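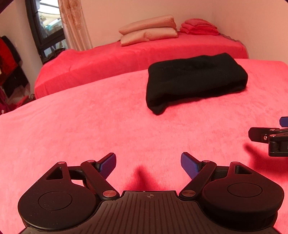
A bedroom with two beds, made up in red and pink.

Call for participants: February radio drama month in Skolville

Flidex Community Radio is looking for people who want to write, rehearse and perform new radio plays with us for the whole of February. You don't need to have done it before. You need to like stories, like other people's voices, and be willing to stand in front of a microphone and pretend that you're on a sinking ferry.

We've wanted to do this for years. The station has always had a late-night slot for spoken word, and the shows that bring in the most mail are the plays, every time. Listeners write in to ask what happened to the dog. They write in to argue about who should have gotten the house. Last winter we ran a ghost story in two parts and had people phoning the studio between parts with theories (one of them was better than our ending, and we've told her so). So this year we're giving the plays a whole month and opening the doors to anyone who'd like to come and make them with us.

What we'll be making

The month ends with a live broadcast of 4 new plays from the Sepp, the old feed store on the river side of town that is now our performance space. Each play runs to half an hour at the most. They'll be written by the group in the first two weeks, rehearsed in the third and performed in the fourth, in front of an audience, with all the sound effects done by hand on stage. That last part is our favorite. We have a door in a frame, a tray of gravel, a thunder sheet, three kinds of bell and a box of shoes in every size, and there's nothing like watching an audience close their eyes and then sneak one open to see how the rain is being made.

There's no set theme. The plays can be funny, scary, sad, or about a zoning dispute. We do ask that they work without a narrator explaining everything, so that the voices and sounds carry the story. We'll teach you how to do that, and it's a lot of fun to learn.

Who we're looking for

We have room for 31 people. Some will mostly write, some will mostly act, some will mostly make noises, and plenty will end up doing a bit of each. We'd especially like to hear from:

People over 18 with any kind of voice. Low, squeaky, raspy, soft, heavily accented, all of it. A play where everybody sounds alike is very hard to follow on the radio.

Writers of any sort, including people who write letters, sermons, church newsletters or long emails to their sisters.

Musicians who can play one instrument well enough to fill a pause. Accordion would be wonderful — we've never had one.

Anyone who has been told they're good at impressions of household appliances.

People who like running things to the second. Live radio needs someone with a stopwatch and a calm face, and we need one of those for each play.

If you use a wheelchair or a walker, the Sepp and the studio are both step-free from the street. Scripts can be printed in large type, and we can send them ahead of time in a format that works with a screen reader.

How the days work

Sessions run from 10 in the morning until 3 in the afternoon, with a long lunch in the middle. Lunch is soup and bread and it's on us. Evenings are free except in the last week, when we rehearse from 6 until 9 to get used to the lights and to the trains, which go by behind the Sepp and do get onto the air. (We've stopped fighting them. One of last year's plays was rewritten to be set at a station.)

In the first week everyone does everything. You'll write a two-minute scene, read someone else's, work the gravel tray and sit at the mixing desk with headphones on. After that you'll tell us what you enjoyed and we'll form the four groups. We try hard to put people where they want to be. If two people want the same part, the group listens to both with their backs turned, and chooses on sound alone.
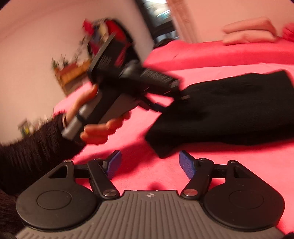
Do I have to stay in Skolville for the whole month?
Only if you live too far away to travel in. Plenty of people will go home each night, and we're glad to have them.

For those coming from farther off, we can help with a bed. Rooms are shared between two, and we'll ask about sleeping habits before we pair anyone up, so please be truthful about snoring. Bedding is provided. Bring warm things to wear in the evenings, and some slippers, and your own toiletries. Each house has a kitchen you can use and a quiet time from 11 at night. Tell us on the form whether you need a room and whether you have any allergies, to pets in particular.

What it costs and what you get

Taking part is free. If you're staying over, the room is free too. We also have a travel fund, and can pay back up to 300 dollars per person against receipts. If paying up front would stop you from coming, say so and we'll buy the ticket for you.

This isn't a paid job, and we want to be plain about that. You'll get a full month of training from people who have made radio for a long time, daily lunch, a recording of your play, and your name read out on the air. You keep the rights to whatever you write. Flidex asks only to broadcast each play live and to repeat it twice within the year. If a group wants to take its play somewhere else after that, go right ahead, and please let us know so we can listen.

How to apply

Send us three things:

1. A recording of your voice, two minutes or less. Read anything you like. A recipe is fine. A phone recording is fine too, and we won't judge the sound quality. Please don't add music.

2. A few lines on why you'd like to come and what you think you'd enjoy doing most. Don't polish it.

3. If you want to write, one page of anything you've written. It doesn't have to be a play.

You can upload everything through the Tundex form on our station page, or mail it to Flidex Community Radio, 1097 Mill Road, Skolville. If you'd like to apply in person, drop in at the studio any weekday afternoon before 4. We'll put you in the small booth and record your two minutes there, and you can have a look at the door in the frame while you're at it.

Couples, friends and relatives can apply together. Put each other's names on the form. We may place you in different groups, and most people end up liking that.

Applications close at noon on the last day of November. Everyone gets a reply by the middle of December, whatever the answer is. If we run out of places we keep a waiting list, and several people came in from it last time we ran a workshop, one of them with two days' notice and a fiddle.
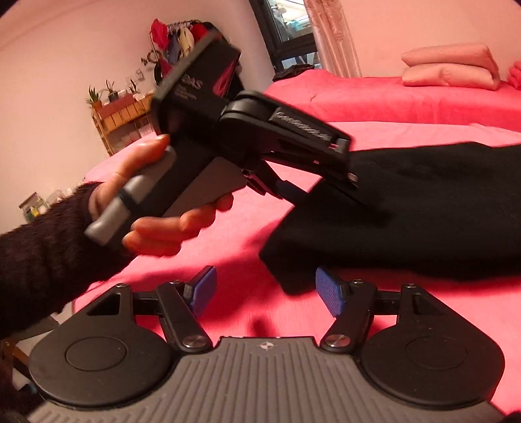 A hand in a dark knit sleeve, and black fabric on the bed.

A few small things

Bring a pencil. Pens click and microphones hear them.

Leave noisy jackets and jangly bracelets at home on recording days. Wool is good, cotton is good, anything that swishes is trouble.

We have tea, coffee and a great deal of honey. If you drink something special for your throat, bring enough to share, as everyone will want to try it.

Family and friends are welcome at the final broadcast. Seats are free but the Sepp is small, so each participant can hold two before we open the rest to the town. There's a listening room next door with good speakers for anyone who doesn't get in.

Questions can go to the studio by phone or through the Tundex form, and we answer them in the mornings. Ask us anything, including things that seem silly. We're really looking forward to hearing your voices.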